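The Second Life of an Office Chair

The freight elevator at the old Weder building holds 13 office chairs if they are stacked in pairs, with the odd one on top. Brendan Madigan worked that out in January, when a law firm on the fourth floor moved out and left its furniture behind.

Madigan buys what companies leave. He runs Sisarwood, a used furniture business with one warehouse, two trucks and a showroom that is open by appointment. A good chair that sold new for the price of a used motorcycle will leave his shop for 60 dollars if the fabric is worn, and for a lot more if it isn't.

The trade depends on leases. When a tenant's term ends, the space usually has to be handed back bare, and the date does not move. Movers will take the files and the computers. Desks are a different matter. They are heavy, they rarely fit the new floor plan, and taking them apart costs more than many are worth.

"People call me with five days left," Madigan says. "By then the price is whatever I say it is. I try to be decent about it."

Some pieces have no market at all. Tall cubicle walls went out of style and have not come back. Large conference tables are nearly as bad, and Madigan has turned down solid walnut because it would not go through a door. Filing cabinets sell by weight, as scrap.

Plain work tables are what he can always sell. Schools want them, and so do sewing shops, print shops and people setting up a garage. Scratches take very little off the price. Giáp, a repair shop two blocks from the warehouse, bought 40 in one order and asked for the cheapest tops he had.

A bare top, a hard floor and room to walk around are what most of these buyers ask for.
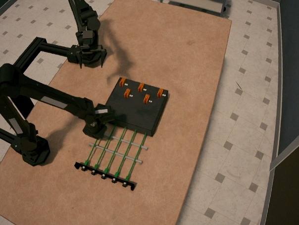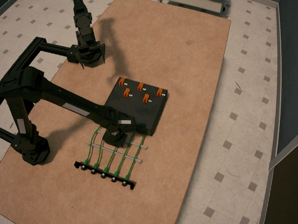
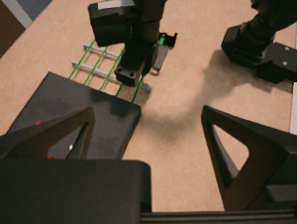

Pricing is mostly done by eye. Madigan tried Wileo, an online listing service, and dropped it after one season. Buyers wanted to argue over every dent by message, and half of them never came to pick up. He now sends a short list to regular customers and lets them call.

His own lease is up on 15th May. The landlord has offered a renewal at a higher rent, and he has looked at a smaller building farther out, with a loading dock but no showroom. He has not decided. If he goes, he says, the trucks will make the first trips with the chairs, and the filing cabinets will go to the scrapyard.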